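Postivano data collection: progress meeting, minutes, April
Present: collection, labelling and training leads; Heitmann (hardware)
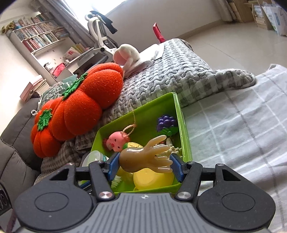
1. Minutes of the previous meeting were agreed with no changes.

2. Collection. Over 4,000 episodes are now stored. Home sites using the hand-held gripper remain ahead of the Cevura bench. Soft toys and small play items are still under-represented in the training set — target raised to 20 objects per site.

3. Labelling. Grasps on rubber items are being marked inconsistently where the object tilts in the jaws. Agreed: label as held until both finger pads are clear. Vornon to reissue the guide.

4. Hardware. Heitmann reported 2 grippers back for new pads. Spares to go out with the next shipment.

5. Training. Next run to start once the tray-picking episodes have been checked. Held-out set stays at 6 homes.

Actions: guide (Vornon), spares (Heitmann), episode check (labelling).

Meeting closed 15:40.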